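Ticket 354 — Subtitles out of step, Harkine series 2
Opened by: Makis Politis
Status: closed

Reported in July. Subtitles on episode 8 of Harkine drift behind the dialogue after the recap. By the Naklow funeral they trail by some 300 milliseconds, and the final exchange with Panagiotou shows under the wrong speaker. Episode 7 plays correctly. Same result in the browser and on the television app.

Cleared the app cache and signed in again. No change. Switched audio from stereo to surround — no change.

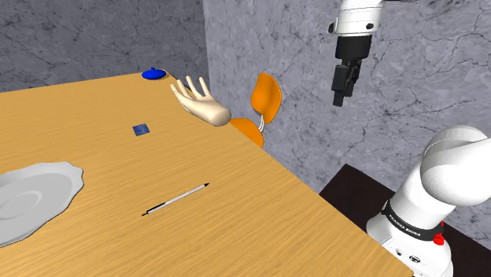 Compared the subtitle file with the broadcast master. The file was timed to an earlier cut with a shorter recap. Findevance supplied a retimed version at 16:40, with speaker labels corrected.

Replaced the file and purged the cached copy. Checked the opening, the funeral and the closing credits on both players. Subtitles in step throughout. Downloads made before the fix must be deleted and fetched again.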